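Womik Two-Arm Cell - Set-Up and Operating Guide
Section 6: House Rules for Block Work
Revised April 30, 2025. Section owner: Saron Gebru

6.1 Who this section is for

You have bolted down the arms (Section 3), run the cables (Section 4) and survived the software install (Section 5, with our sympathy). You now want the arms to pick things up. This section covers how to do that without the arms picking up each other.

The rules apply to every Womik cell at Trandwood, including the one you consider yours.

6.2 Before you power up

1. Find the stop button. Press it. Confirm that it is the stop button and not the light switch. The two were installed 16 inches apart by someone with a sense of humor.
2. Look along each cable sleeve from the gripper back to the base. It should hang in a free curve. If it is pulled tight with the arm at rest, it will be pulled tighter with the arm at work.
3. Check that each base plate sits flat on the rail. Try to wiggle it. If you succeed, go back to Section 3.
4. Clear the table of pens, mugs and hex keys. The arms can't tell your coffee from a work piece and have no interest in learning.
5. Log the start of the session under your own name. "Admin" is not a name.

CAUTION: Hands stay outside the enclosure whenever the arms are powered. "I was only straightening it" has appeared in three incident reports, all in the same handwriting.

6.3 Placing the blocks

1. With the power off, set the base plank near the middle of the table, where both arms can reach it.
2. Place the colored blocks on the plank or beside it, as your task sheet says. A block leaning on its neighbor is a legal starting position if the sheet allows it. Leave it leaning.
3. Keep the pencil numbers on the plank readable. Don't erase them, and don't improve them.
4. Step back, close up, and check the wrist view before you enable motion. 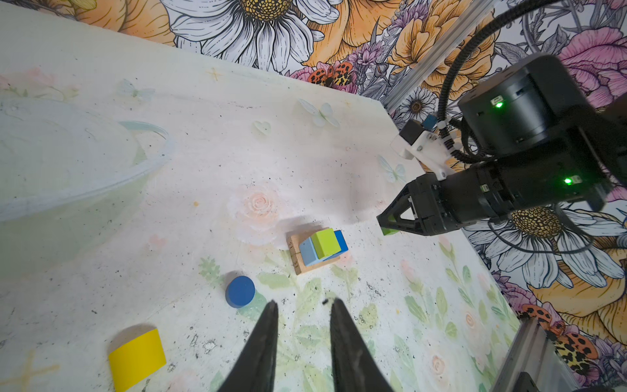
Figure 6-1. Wrist view with blocks on and beside the base plank. The second arm is at right.

Note: The wrist view always includes the arm's own fingers. New operators report this as an obstruction. Please stop sending Carter Boychuk tickets about it.

Note: The flowered table and walls are the standard finish for this cell. Don't cover them with plain paper partway through a series. If the background has to change, start a new series and write down what changed.

6.4 Sharing the middle

Most of the trouble in a two-arm cell happens in the middle of the table, which both arms regard as their own. The following rules settle the matter.

1. Name a lead arm before each run. The other arm yields.
2. The yielding arm waits clear of the piece until the lead arm has let go and backed off.
3. Keep the speed limit at 10 percent for the first run of any new task. After that you may go to 50. There is no setting above 50 that you need.
4. Never send both grippers to the same block unless the task sheet calls for a handover.
5. If the two wrists look too close, they are. Stop, back out one arm at a time, and begin again.
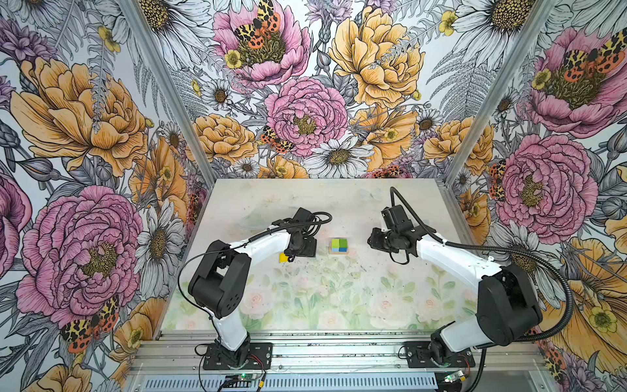

Reading time for the rest of this section: 2 minutes

Watch the loose cable under each gripper as well as the gripper itself. A wire that dangles over the table can snag a block, and the fault code for this (2120, "unexpected load") will tell you nothing useful about wires.

6.5 Ending a run

1. Wait for both arms to stop moving. Slowing down is a different thing.
2. Open the grippers. If one is holding a piece, lower it to the table first. Valentin Dobre keeps a box of chipped blocks for anyone who would like to discuss this step.
3. Record the result as it stands. A block on the wrong spot goes in the log as a block on the wrong spot.
4. Retract the arms, then cut power.
5. Reset the blocks by hand, using 6.3.
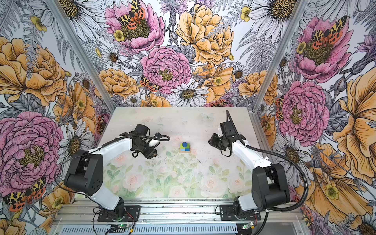
Figure 6-2. Both arms facing the block puzzle at the center of the table.

CAUTION: A lit green LED on a board near the base means the board has power. It does not mean the cell is safe, ready or pleased with you. Check the controller screen.

6.6 Exceptions

Requests to skip a rule go to Thérèse Leclerc in writing, with the rule number and the length of time you want to skip it. She has approved one since December. It concerned the font on the log sheet.

For gripper finger wear and replacement, see Section 7.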